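Can a Machine Do My Laundry Yet? (project report, part 3: folding)

So my question for this term was pretty simple. Could I hand my chores over to a machine by January? I started with laundry because I hate it the most, and wow, there is a lot to read! I got through 34 demo clips and kept a big messy spreadsheet going the whole time (241 rows, sorry to whoever grades the appendix).

Picking stuff up looks pretty good now. Cups, boxes, a sponge, fine. Cloth is where it all gets weird, because a shirt never lands the same way twice, and the machine has to find two corners before it can even start. In the Plillum clips that corner hunt ate up most of the time. One towel took 140 seconds, and I can do one in maybe five while watching TV.

Dark fabric seemed extra hard too (the wrinkles barely show up), so I gave it its own column. What helps a lot is pulling the cloth tight between two corners before making the first fold. My mom does exactly this with sheets, so I'm giving her credit in part 4.

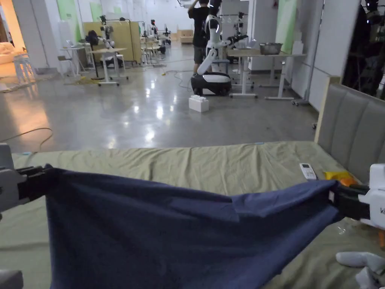
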